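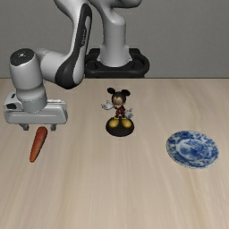 Looking for households in Starnthorpe to keep a supper diary

Category: Get Involved / Food and Home

Shared 71 times | 4 comments

Bivuto is looking for people who live in Starnthorpe or in the villages near it, and who are willing to write down what they eat in the evening for six weeks. We begin in March. You do not need to cook well. You do not need to cook at all, if somebody else in your home does it, or if your supper comes from a shop in a paper bag.

My name is Byung-chul Moon and I am the editor of the project. I moved to Starnthorpe as an adult, and in my first winter I was very curious what happened behind the kitchen windows at six o'clock. In my family we ate soup and rice almost every evening, and my mother never wrote any of it down. When I asked her later how she made her radish soup, she told me, "You put the radish when it is time." I have tried many times to find out when it is time. From this difficulty came the first idea of the diary.

The first round was three years ago. We received more than 700 pages, in pencil, in pen, in email, and one on the back of bus timetables. Out of these pages we made a small book with the printer Cledel, and the book is still at the front desk of the library if you would like to look at it before you decide. In that round we had mostly retired people, who wrote beautifully, but the result is a little one-sided. This time we hope for more people who work shifts, students in shared houses, parents with small children, and people who eat alone.

What you will do

Each evening you write a short entry. It should say what was eaten, at what time, who was there, and who prepared it. After that you may write anything you like. Some people stop at four lines. One woman in the first round wrote a full page each night about her husband's opinion of lentils, and these are now the pages which readers ask me about most.

Please write also the evenings which did not go well. If the potatoes burned and you had cereal, then the entry is cereal. If you forgot to eat, write that. In the first round I noticed that many diaries became very elegant in the second week, with fresh herbs and candles, and then became normal again when the writer was tired of it. I like the normal part more.

Once a week, we will send you a question by email or by post. You can answer it inside the diary. These are some of the questions from last time, so that you can see what kind they are:

Which dish did you stop making, and when?
What do you buy every week and throw away every week?
Where does each person sit, and did this ever change?
What did you refuse to eat as a child, and do you eat it now?
Who in your home decides that the meal is finished?

At the end of the six weeks there is a talk with me or with my colleague, of one hour at most. It can be at your home, by telephone, or in our room in the Bittencourt building, room 409. The elevator there is slow but it works. We record only the voice, and we do it only when you say yes. If you prefer to be not recorded, I take notes by hand.

Who can take part

You should be 18 or older and live in Starnthorpe or in a place from which you can reach it by the local bus. Children in the household can write or draw in the diary if their parent agrees, and we will print nothing from a child without asking again.

One household means one diary. If you share a house with friends but each of you cooks separately, then please apply separately, it will be interesting to put the diaries next to each other. Couples who cannot agree who should write may take turns. We had one such couple before, and they corrected each other in the margins.

You can write in any language. My colleague and I can read English, Korean, Portuguese and some Polish. For other languages we will look for a translator, and you will see the translation before anybody else reads it. Spelling is of no importance. Mine was bad for many years and I still keep a dictionary near the computer.

If writing is difficult for you, for any reason, you can speak your entry into a telephone and send it as a message. We will type it.

Pictures are welcome but not necessary. Shopping lists, receipts and labels can be glued in. Please do not glue in food. I ask this seriously, we had a problem with a slice of ham.

What you receive

Each household that finishes the six weeks receives a payment of 71 dollars and a copy of the book when it is printed. If you stop after three weeks or more, you receive half. The money is paid by bank transfer or by check, within a month after you return the diary. I know that it is not a large sum for six weeks of attention, and I prefer to say it at the beginning.

We give you a notebook and a stamped envelope. You may keep your original diary if you wish; in this case we scan it and return it. Diaries which people leave with us go into boxes in our room, and they stay closed to the public until 2035, except for the parts you have allowed us to print. I chose a date far enough away so that you can be rude about your sister's casserole without danger.

In the book we use a first name or a name you invent. Street names are removed. You can take back any page, or the whole diary, until the day the book goes to Cledel for printing, and we will write to you two weeks before that day so you do not miss it. After printing we cannot change the books, of course, but we can still remove your pages from the boxes.

The supper

In the middle of the six weeks we hold a shared supper on a Sunday, at five o'clock, downstairs in the Bittencourt building. Everybody brings one dish which appeared in their diary. It must be a dish you made on an ordinary evening, so please no special cakes. The last time we had four different macaroni and cheese, and the discussion was longer than I had planned. There is an oven, a refrigerator, and plates for all. Coming to the supper is optional and does not change your payment.

If you have an allergy, tell us in the form, and we will ask each cook to write the ingredients on a card.

Some things people have asked me

Is this a diet program? No. We do not count calories, we do not give advice, and nobody will comment on your fat or sugar. If you are now in treatment for an eating disorder, or were recently, I would ask you to talk first with the person who treats you, because writing down meals every day can be hard in this situation. You can also join only for the talk, without the diary.

I eat the same thing each evening. Is it boring for you? It is not. One man in the first round had eggs on thirty-eight evenings out of forty-two, and he gave a reason for each of the other four.

Can I work late and write the next morning? Yes. Many do this. Please write only that it is from the morning, as we remember supper differently after sleep.

Will you visit my kitchen? Only when you invite us for the talk. You do not have to clean for it.

I go away for one week. Can I still join? Yes, take the notebook with you. Hotel suppers and suppers at the house of a parent are also suppers.

How to apply

Send us a short letter or email, half a page is enough. Tell us who lives in your home, what you ate yesterday evening, and how we can reach you. There is no need for a résumé. If you have read the first book and disagree with something in it, you may tell us this too.

You can bring your letter to room 409 on any weekday between ten and four, or leave it at the library desk in an envelope marked Bivuto Supper Diary. The library staff know about it and will put it in our tray.

We have place for thirty households. If more people apply, we will choose so that there is a good mix of ages, working hours and sizes of household, and not by who writes best. We answer everybody, also those we cannot take, and we keep a waiting list since every time one or two people discover in the first week that they do not like to write in the evening.

Notebooks can be collected from the last week of February. The cover is green or gray, please say in your letter which one you would like. The green ones have lines.

Byung-chul Moon
Editor, Bivuto

4 comments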